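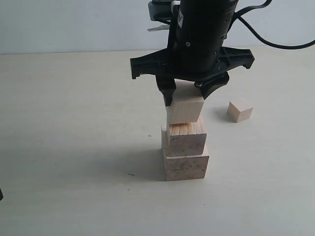

Stacking trials – pale wooden blocks, mixed sizes
Last updated: 26 September 2019

Short gallery to go with the block notes. The subject is stack stability with plain, unfinished softwood pieces of differing size: what the faces do to one another, how much overhang is tolerable, and where the piece on top needs to sit. Photographs and captions by Vega Pacheco, measurements by Teun Van Loon. Masses are in the Nadon table and are not repeated on this page, except where a caption needs them.

The wood is pine. All pieces are used as cut, with no varnish, wax or paint. Edges were eased with one pass of fine paper and the faces were left alone. A sanded face gives a more even contact but slides sooner on a tilt board, so the sanded set (Brustmont) is kept in a separate box and does not appear in this gallery.

Terms used in the captions:

Base – the block in contact with the table.
Middle – the block resting on the base.
Cap – the third piece, usually the smallest.
Offset – horizontal distance between the centre of one piece and the centre of the piece under it.

The order of size is base, middle, cap wherever the set allows it. A larger cap on a smaller middle is possible and is covered in the Sundaram notes, where the failure is nearly always at the upper joint.

Offset is read from the front and from the left side. A reading from one side only is of little use, as a stack can look square from the front and be well out in depth. Readings are taken after the stack has stood for 90 seconds. If a piece is touched in that time the clock is started again.

The August series ran to 1,687 stacks, of which 1,000 used a three-piece arrangement. Results by block size are in the Dodov sheet. Stacks with a visible rock at the base were entered separately – most were traced to one block with a slight twist along its length, since planed and returned to the set under a new number. 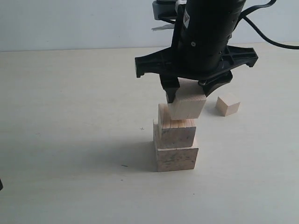
Cap close above the middle block, slightly tilted. Note the darker speckle and grain lines on the front of the base.

A tilted cap meets the middle block along one edge first. The opposite edge then comes down, and any sideways movement in that short interval goes straight into the offset. With a tilt of one or two degrees the effect is hard to measure. Beyond that it shows up clearly in the side reading, and it is larger for tall pieces than for cubes.

Grain direction made less difference than expected. End grain on face grain held slightly better on the tilt board than face on face, but the spread within each group was wide and Teun does not regard the result as settled. Speckled faces were checked for raised fibres with a straight edge. Where fibres were found the block was turned over and the other face used.

Blocks are stored flat, in a single layer, in the same room as the table. Pieces brought in from the cold store are left overnight before use.

Corrections to the August figures should quote the stack number and the block numbers, base first.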